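Lunside Starter Glassware Set

Everything a small teaching bench needs to get going, in one box. We put this set together at Brovthorpe after years of being asked for "just the basics", and we're really fond of it!

What's in the set
Squat beaker, 550 ml, printed graduations and a white patch for pencil labels
Narrow-neck Erlenmeyer flask
Round-bottomed flask
Black metal stand to hold the round-bottomed flask
Cleaning brush and 12 spare labels

The beaker is the piece we reach for most. It has a good thick rim that feels solid in the hand, and the wide mouth makes it a joy to wash - no fiddling about with a bottle brush. The Erlenmeyer swirls nicely without slopping, and the stand packs flat in a drawer.

Wash by hand or on a gentle cycle, 40 degrees for the first rinse. Spare pieces are sold singly.

Set out on a dark worktop, with a blue-shafted micropipette close by:
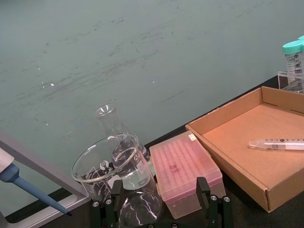 Stella Waweru wrote on Monday that her class has used three of these sets all term and the printed markings are still crisp. She'd love a second, smaller beaker in the box, and so would we - it's on the list for the next batch.

Lead time: 11 working days
Order code: Lunside 550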